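Colter Building Residents and Tenants Association
Minutes of the September general meeting

Present: Lợi Đoàn (chair), Tươi Tiêu, Khải Đặng, Kyung-tae Yoon, Anselmo Casado (minutes)
Also present: nine unit holders, per the sign-in sheet
Apologies: Unit 14, Unit 22
Meeting opened 6:35 p.m. Quorum confirmed.

1. Minutes of the previous meeting

Accepted with one correction. Item 4 should read "riser valve, east stair," not "west stair." Moved Yoon, seconded Tiêu. Carried.

2. Matters arising

2.1 Mail room lock. Replaced. Old keys no longer work. Four units have not collected new keys.

2.2 Bicycle room. Tags were issued in the spring. Untagged bicycles remain on the rear rack. Đặng to post a second notice, with removal 30 days after posting.

2.3 Roof hatch. The closer has been adjusted but the hatch still does not seat fully on the hinge side. Left open. To be looked at with item 4.

3. Water heating

3.1 Tiêu reported on the two quotes for replacing the storage tank in the basement plant room. Firnow quoted for a 500 gallon tank, like for like. Givby quoted for a 409 gallon tank with a larger coil and a new mixing valve. Both quotes include removal of the old tank. Only Givby includes relagging the first section of the flow pipe.

3.2 Yoon asked if the smaller tank would meet the morning peak. Tiêu said the logged peak draw over the test period was 270 gallons in one hour, measured at the cold feed meter. Givby states a first-hour delivery of more than 300 gallons at the present set point. Yoon asked for that statement in writing, with the inlet temperature it assumes, as winter inlet water is colder and the figure will drop.

3.3 Unit 9 asked if the return loop pump would be replaced at the same time. It is in neither quote. The pump was rebuilt two years ago and is running within its rated current. Agreed to leave it in service and price a spare.

3.4 Unit 17 reported slow hot water on the top floor, worst before 7 a.m. Đặng believes the balancing valve on that branch was closed down during the leak repair and never reset. He will check the valve position against the commissioning sheet before any other work is done on the branch.

3.5 Resolved: that the association prefers the Givby quote, subject to written first-hour delivery at winter inlet temperature. Moved Đặng, seconded Yoon. Eleven in favor, two against, one abstention. Unit 6 asked that its vote against be recorded, on grounds of reduced storage if the burner fails.

4. Roof drainage

4.1 Đoàn reported that the north outlet is draining slowly. Water was standing to the edge of the walkway pads after the last heavy rain. The leaf guard was clear, so the restriction is below roof level.

4.2 Lục Drainage will run a camera down the pipe from the roof end. Access is needed to the top floor ceiling void outside Unit 21. Unit 21 has agreed.

4.3 No decision on relining until the camera report is in. Casado asked that the report give distances from the outlet, as the last one gave only "upper section" and could not be matched to the drawings.

5. Stairwell lighting

5.1 The timer on the east stair now runs for four minutes. It had been set to two, and residents on the upper floors were losing the light between landings.

5.2 Emergency fittings on both stairs passed the monthly function test, except the fitting at the basement door, west stair. Its battery pack is on order. A full-duration test is due before the end of the year and will be done one stair at a time.

6. Recycling area

The hauler will no longer accept cardboard left beside the bins. All boxes are to be flattened and placed inside. Tiêu to replace the sign. Unit 11 asked for a third bin. Referred to the next meeting, with the monthly cost.

7. Any other business

7.1 The package shelf is being used for long-term storage. Items left longer than a week will be moved to the office.

7.2 Unit 3 asked if window cleaning could be moved to after the scaffold comes down next door. Agreed.

8. Actions

Tiêu: written delivery figure from Givby; price for spare pump; recycling sign
Đặng: balancing valve, top floor branch; bicycle notice
Đoàn: date for drain camera; roof hatch
Yoon: schedule for the full-duration lighting test
Casado: circulate minutes; third bin cost

Next meeting to be called once the Givby reply and the camera report are both received.
Meeting closed 8:10 p.m.
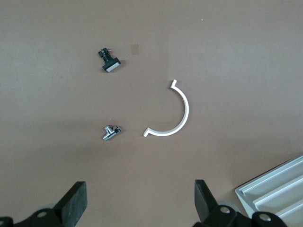

Anselmo Casado

Minutes secretary. Corrections in writing to the office, quoting the item number, before the next meeting is called.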